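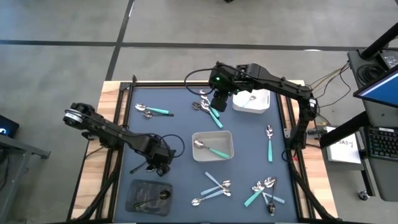
Chapter 9
Running a School Sports Season

A football season is decided partly on the field and partly on paper. Long before the first kickoff, someone has to set the schedule, hire officials, book buses and check that every player is eligible. In most high schools that person is the athletic director, often a coach or teacher with other duties.

This chapter follows one season at Rellard High School, a member of the Tuvent League. Gerardo Rivera took over as athletic director there in January, with the fall schedule still half empty. Rellard's home games drew a total of 2,647 paying fans that year, and the best crowd, 1,194, came for the rivalry game against Arnaud. 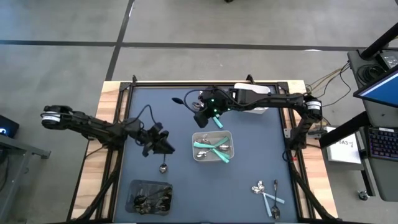
Rivera's first job was the schedule. League games are fixed by the league office and can't be moved without the consent of both schools. Nonleague games are arranged by the directors themselves, usually by phone, and then put in a written contract. The contract names the date, the site, the kickoff time and the fee owed if either side backs out. Section 9.1 covers these contracts and the terms most often disputed.

Eligibility comes next. Rivera had 46 players on his first roster, and each one needed a physical, a signed parent consent form and passing grades. A team that uses an ineligible player may have to forfeit the game, even if he was on the field for a single play. Section 9.2 explains how the records are kept and who signs them.

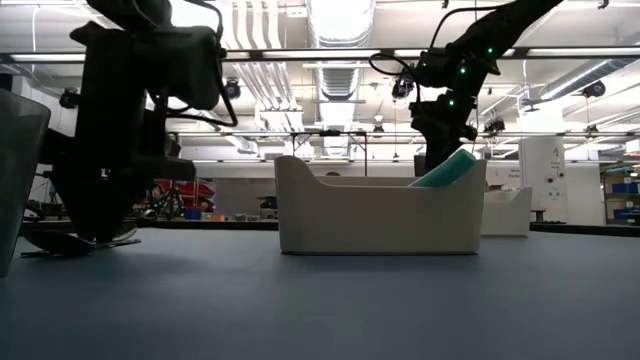 Officials are assigned in one of two ways. Some leagues use a central assigner, while others leave the hiring to the home school. The Tuvent League changed from the second method to the first after repeated complaints about home crews. Section 9.3 compares the cost of each.

Key terms
nonleague game
forfeit
eligibility list
assigner
gate receipts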